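Karnanton Washer Guide: Sorting and First Wash
By Olaia Quintana | December
128 shares | 11 comments

Run one empty cycle before you wash any clothes. The drum may hold a little water from factory testing, and the empty cycle clears it.

1. Open the water tap fully and check the hose ends for drips.
2. Close the door until it clicks.
3. Turn the dial to Drum Rinse and press Start.
4. When the display reads End, wait for the door to unlock – this takes a minute or two. 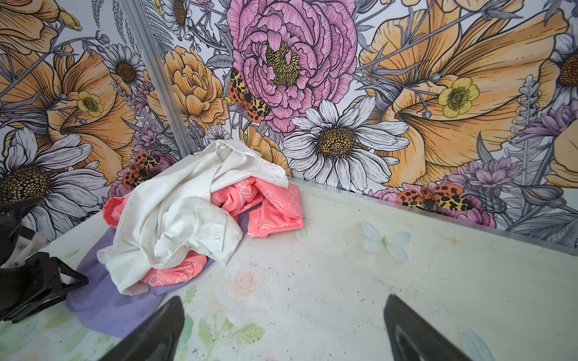
LAUNDRY BASICS

Sort each load before it goes in. Whites go in one pile, and pinks, purples and other colors in another. Check the care label on anything new.

5. Empty pockets and close zippers. Buttons can stay open.
6. Shake out bunched items and load them one at a time.
7. Fill the drum loosely. You should be able to fit a hand above the load.
8. Add detergent to the left drawer, up to the line.
9. Choose a cycle. For mixed cottons, use Daily. For blouses and thin knits, use Gentle.

Note: Wash new dark or bright items alone the first time.

Caution: Do not pour detergent onto dry fabric. It can leave pale spots.

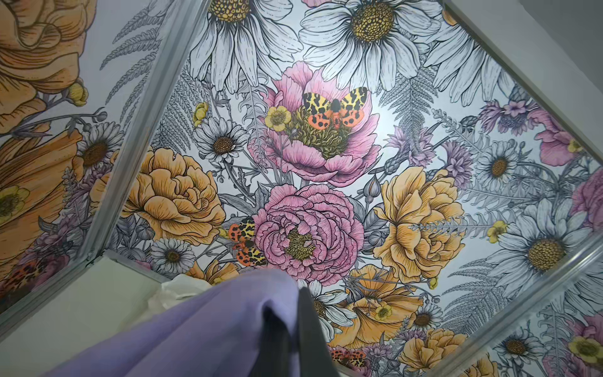
Karnanton Customer Guides Team

10. Take the load out soon after the cycle ends. Purple and other deep colors can mark lighter items if left damp against them.
11. Leave the door ajar for an hour so the seal can dry.

If the display shows code 1698, the drain filter is blocked. Switch off at the wall and see Cleaning the Filter.

Comments

Ihor Fedoruk: Step 4 took about 11 minutes on mine before the door let go. Normal?

Olaia Quintana: Too long – check the drain hose for a kink.

Sayaka Mizuno: Does Gentle spin at all? My blouses come out dripping.

Felicidad Policarpio: It does, but spin was set to off on ours. Hold the Spin button to change it.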